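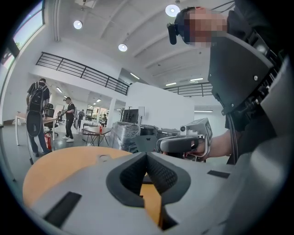

How Do Robots Learn to Pick Things Up?

Think about the last time you picked up a cup. You probably didn't plan it. Your eyes found the cup, your arm moved, and your fingers closed just hard enough. You have done this so many times that it feels like nothing.

A robot starts out with none of that practice. Somebody has to show it, and showing it once won't do. A robot needs a huge pile of examples before it can do even a small job, like putting a spoon in a drawer.

What is an example?

For a robot, an example is a recording of one job from start to finish. Say the job is "put the sponge in the bowl." The recording begins before the sponge is touched and ends after it has been let go. Inside it are the pictures a camera took along the way, and a record of how the gripper moved and when it opened and closed.

A gripper is the part of a robot that holds things. It does the work of a hand, but most grippers are much simpler than yours. Many have only two fingers, which squeeze together like tongs.

People go first

You might think you need a robot to make these recordings. You can do it without one. A person can hold a gripper by its handle and do the job with it. A camera on the gripper sees what a robot's camera would see: the two sides of the gripper, the thing being picked up, and whatever else is in the room.

Some people also wear a camera on their head while they work. The gripper camera sees things close up. The head camera sees more of what the person sees.

Matilde Serrano records examples for a project called Grusora. Her first job was folding small towels. "I was bad at it," she says. "You want to use your fingers, and you can't. You get two flat sides that pinch. It took me most of a morning to stop dropping the corner."

She is faster now. On a good Tuesday she can record 300 examples before she goes home. Her arm gets tired, so she changes hands or takes a break.

Why so many?

Suppose you showed a robot one red cup, on one table, in one room. It might learn to pick up that cup. Then you move the cup to a windowsill and the robot reaches for the wrong spot. It has never seen a windowsill.

So the people making recordings change things. They move the cup and swap it for a different one. They work at a round table and then at a square one. They record in bright rooms and dim rooms, and in places where other people are walking by in the background — a robot in a real building will see people too.

For the towel job, the Grusora team planned on 1,000 examples. They recorded them in 10 different rooms.

Are mistakes useful?

Sometimes. If Matilde drops a towel and picks it up again, that can teach the robot what to do after a drop. But if the camera was covered, or she stopped halfway through to answer a question, the recording usually gets thrown out.

Marijke De Bruijn checks the recordings. She watches them on a computer, faster than normal speed, and marks each one "keep" or "remove." In February she checked 538 in one week. She also writes a short label for each one, such as "fold blue towel in half." The label tells the computer what the person was trying to do.

What happens next?

The recordings go into a computer program that looks for patterns. It compares what the camera saw with how the gripper moved. After a lot of this, the program can look at a new picture and make a guess about which way to move. This is called training, and it can take days.

Then the program is tried out on a robot. Often it does well at some parts of a job and badly at others. The towel robot could find the towel but kept letting go too early, so Matilde went back and recorded more examples of letting go.

Try it yourself

You need a pair of kitchen tongs, a sock, and a bowl. Ask a grown-up which tongs you can use.

1. Put the sock on the table and the bowl next to it.
2. Move the sock into the bowl using only the tongs.
3. Do it ten times. Put the sock in a new place each time.
4. Now try it with one eye closed.

Did you pick up the sock the same way every time? Write down what you changed.

Words to know

Gripper: the part of a robot that holds things.
Label: a few words that say what is happening in a recording.
Training: when a computer program looks for patterns in many examples.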